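양팔 원격조작 시연 수집 메모 타래입니다. 오늘 한 일을 잊기 전에 적어 둡니다. 작업은 과일을 집어 바구니에 담는 것, 팔 두 대, 조작자 한 명.

1/
준비물부터. 탁자 하나, 바구니 하나, 모형인지 진짜인지 따지지 않고 고른 과일 몇 개. 리더 팔은 옆 책상에 고정했고, 사람이 리더를 움직이면 로봇 팔이 따라오는 방식입니다. 기록 소프트웨어는 Skosari를 씁니다. 설정 파일은 지난번 Kernwood 과제에서 쓰던 걸 그대로 복사했습니다.

2/
시작 전에 그리퍼 영점을 다시 잡았습니다. 왼쪽은 괜찮았고 오른쪽은 완전히 닫았을 때 값이 0으로 안 떨어졌습니다. 리더 쪽 방아쇠 스프링이 약해진 탓으로 보고 보정값만 바꿨습니다. 부품은 다음에 주문합니다.

3/
첫 12개 에피소드는 전부 버렸습니다. 손목 카메라 한 대의 타임스탬프가 밀려 있었습니다. 재생해 보면 손가락이 닫힌 뒤에 영상이 따라옵니다. 학습에 넣으면 망가지는 종류의 데이터라 미련 없이 지웠습니다. USB 허브를 나누니 없어졌습니다.

4/
조작은 Vicente Garrido와 번갈아 했습니다. 둘의 습관이 꽤 다릅니다. 저는 물체 위에서 한 번 멈췄다가 내려가고, Vicente는 비스듬히 바로 들어갑니다. 성공률은 비슷한데 궤적 모양이 다르니 파일 이름에 조작자 표시를 꼭 남깁니다. 나중에 나눠서 학습해 볼 생각입니다.

5/
망고 집기. 오른팔로 집고, 왼팔은 바구니 앞에서 그리퍼를 벌린 채 둡니다. 높이는 탁자 바로 위까지만 올립니다. 높이 들면 보기에는 시원한데 팔이 돌아가는 거리가 길어지고, 떨어뜨렸을 때 굴러가는 거리도 길어집니다.
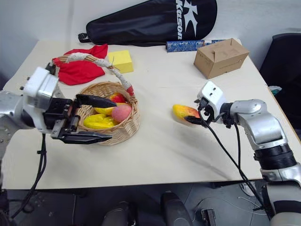 6/ 잡는 위치
망고는 타원이라 긴 쪽 끝을 잡으면 돌아갑니다. 가운데를 짧은 폭 방향으로 잡아야 합니다. 원격조작에서는 손끝 감각이 없어서 눈으로만 판단하게 되는데, 머리 카메라 화면만 보면 깊이를 자꾸 틀립니다. 손목 화면을 옆에 같이 띄우고 나서 헛집는 횟수가 줄었습니다.

7/ 손잡이 문제
바구니 손잡이가 아치형으로 높습니다. 오른팔이 위에서 곧장 내려오면 손목 하우징이 손잡이에 걸립니다. 해결은 단순합니다. 손잡이 옆 열린 쪽으로 들어가고, 손잡이를 넘어가는 경로는 시연에 넣지 않습니다. 한 번이라도 넘어가는 시연이 섞이면 정책이 두 경로의 중간을 택해서 손잡이를 그대로 들이받습니다. 예전에 컵 작업에서 같은 일을 겪었습니다.

8/ 왼팔은 왜 있나
질문이 와서 답합니다. 오른팔이 과일을 넣을 때 바구니가 밀리면 왼팔로 막습니다. 매번 잡지는 않고 밀릴 때만 잡습니다. 그래서 왼팔이 거의 안 움직이는 에피소드도 많습니다. 이런 에피소드만 잔뜩 모으면 왼팔이 아예 안 움직이는 정책이 나오기 때문에, 바구니를 일부러 미끄러지기 쉬운 자리에 두고 찍은 묶음을 따로 만들었습니다.

9/ 배경 물건
탁자에 과일과 상관없는 물건을 같이 둡니다. 붉은 천, 노란 스펀지, 뒤쪽의 Kason 라켓 가방, 갈색 상자 같은 것들입니다. 에피소드 묶음이 바뀔 때 위치를 조금씩 옮깁니다. 깨끗한 탁자에서만 찍은 데이터로 학습한 모델은 휴지 한 장만 놓여도 헤맵니다. 붉은 천은 복숭아와 색이 가까워서 특히 쓸모가 있습니다.

10/ 손으로 직접 잡고 가르치기
원격조작 말고 팔을 직접 붙잡고 움직이는 방식도 오전에 해 봤습니다. 힘 조절은 이쪽이 훨씬 편합니다. 대신 사람 손과 팔뚝이 카메라에 계속 들어옵니다. 실행할 때는 사람이 없으니 영상이 달라집니다. 관절값만 기록해서 그대로 재생하면서 영상을 다시 찍는 방법이 있는데, 시간이 두 배로 듭니다. 양팔이면 한 사람이 두 대를 동시에 잡기도 힘듭니다. 그래서 이번 작업은 원격조작으로 갑니다.

11/ 속도
처음에는 너무 조심스럽게 움직입니다. 화면을 보고 있으면 저절로 느려집니다. 에피소드 길이를 35초로 제한하고 넘으면 자동으로 끊기게 했더니 속도가 맞춰졌습니다. 중간에 멈칫하는 구간이 길면 학습된 정책도 그 자리에서 멈춥니다. 생각은 녹화 버튼을 누르기 전에 하는 게 좋습니다.

12/ 실패한 시연
떨어뜨린 과일을 다시 집어서 끝까지 넣은 에피소드는 남깁니다. 복구 동작이 들어 있어서 필요합니다. 떨어뜨리고 그냥 끝낸 것은 지웁니다. 탁자 밖으로 굴러간 것도 지웁니다. 판단이 애매한 건 별도 폴더에 넣고 Maximiliano Cáceres가 보고 결정합니다. 둘이 같이 보면 의견이 갈려서 시간만 갑니다.

13/ 케이블
팔 아래로 늘어진 케이블은 매번 확인합니다. 탁자 앞 모서리를 넘어 내려가는 부분이 팔꿈치를 접을 때 당겨질 수 있습니다. 여유를 더 주면 이번에는 탁자 위로 올라와서 물건을 건드립니다. 지금은 적당한 길이에서 묶어 놓고 씁니다. 좋은 방법 있으면 알려 주세요.

14/ 수량
지금까지 쓸 수 있는 에피소드가 257개입니다. 과일별로 보면 망고가 많고 바나나가 적습니다. 바나나는 송이째라 그리퍼 폭에 잘 안 들어가서 다들 미루게 됩니다. 다음 묶음은 바나나부터 찍습니다. 목표는 779개인데, 이 숫자는 제가 정한 게 아니라 저장 공간을 나눠 보니 나온 값입니다.

15/
Shaikh에서 쓰는 주석 형식으로 변환해 달라는 요청이 있었습니다. 관절값 순서가 우리와 달라서 스크립트를 고치는 중입니다. 왼팔이 먼저인지 오른팔이 먼저인지부터 확인하세요. 저는 이걸 반대로 넣고 하루를 날린 적이 있습니다.

16/
답글로 들어온 것 몇 가지.
- 리더 팔에 힘 피드백은 없습니다.
- 조작자는 로봇 뒤쪽에 서서 합니다. 마주 보고 하면 좌우가 헷갈립니다.
- 한 사람이 연속으로 하는 시간은 짧게 잡습니다. 손목이 먼저 지칩니다.
- 데이터 공개 여부는 아직 안 정했습니다. 6월에 다시 이야기하기로 했습니다.

17/
다음은 바나나 묶음, 그다음이 바구니 위치를 오른쪽으로 옮긴 묶음입니다. 오른쪽 방아쇠 스프링이 오면 영점부터 다시 잡고 이어서 올리겠습니다.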